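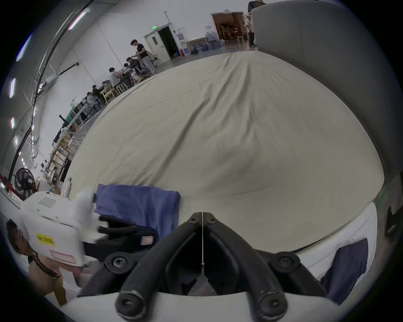
Flat work: what happens to cloth between the dryer and the shelf

Most complaints about folded linen begin with the surface it was folded on. A hard, slick table lets the lower layer of a cloth travel while the upper layer stays put, and by the third fold the edges no longer agree. Cover the same table with another cloth and the problem largely goes away. The cover grips, the piece being folded stays where it was laid, and the operator stops chasing corners.

Åsmund Moen has spent most of his working life on this sort of detail. He trained as a laundry engineer and now advises small finishing rooms on layout, bench height and cover fabric. His notes on table covers run to 115 entries, each recording the fibre, the weave, the tension at which the cover was fixed and the number of weeks before it had to be replaced. A plain, undyed cotton of medium weight comes out well in nearly all of them. Beige and off-white are preferred for a practical reason: dark blues and denims, which make up a large share of everyday folding, show up clearly against them, and so does loose lint.

Opinion divides on how tight the cover should be. Moen likes a slack fit. A cover pulled hard over the edge behaves like the bare table beneath it, he argues, and a few soft creases do no harm to a piece that is going to be folded in four. Gaëtan Vasseur, who runs the finishing room at Cendance, disagrees. "A crease underneath is a crease on top, sooner or later," he says. "You press down with the flat of the hand and you print it." His covers are tied off under the table with tape and re-tensioned every morning at seven.

Both agree on the shape of the table. A straight-edged bench suits sheets and anything else that needs a long reference line. Smaller pieces are easier on a rounded one. The operator can approach from any side, two people can work without blocking one another, and there is no corner to catch a hanging sleeve. The cost is that the eye loses its guide. On a rounded table the first fold has to be squared against the cloth itself, usually the selvedge, and beginners tend to square it against the table edge out of habit. Vasseur gives new staff a week of small towels before they are allowed anything with a hem.

Denim blue and navy pieces deserve a paragraph of their own. Heavier twills hold a fold well but resist the second one, and the upper edge will often ruffle where the weave relaxes. The usual remedy is to fold, wait, smooth from the centre outwards and fold again. Pulling at the edge makes the ruffle worse. Lighter navy cloths have the opposite fault - they fold easily and slide out of square on the way to the pile. Hanging them over a rail or a raised edge until they are needed keeps the fold line loose, and it is quicker than stacking them and starting again.

Évan Hoarau timed the difference at the Valitz workshop in January. He took 668 small cloths, divided evenly between bare laminate and a covered top, and logged how many had to be refolded. On the bare surface 183 went back. On the covered one the figure was 5, all of them from the same batch, which had been cut off the grain. The folding itself was slightly slower on the cover, as the cloth has to be lifted into position and can't be slid. Over a shift the refolding cancelled that out several times over.

Lighting matters less than people expect, and standing height more. Moen sets the top of the table a hand's width below the elbow of the shortest regular operator and supplies a low platform for nobody - taller staff adapt by widening their stance. Pale walls help with judging colour but throw glare on white cotton late in the afternoon.

Covers should be washed separately from the work and dried flat. Shrinkage in the first wash can be considerable, so the hem is best left unsewn until after it.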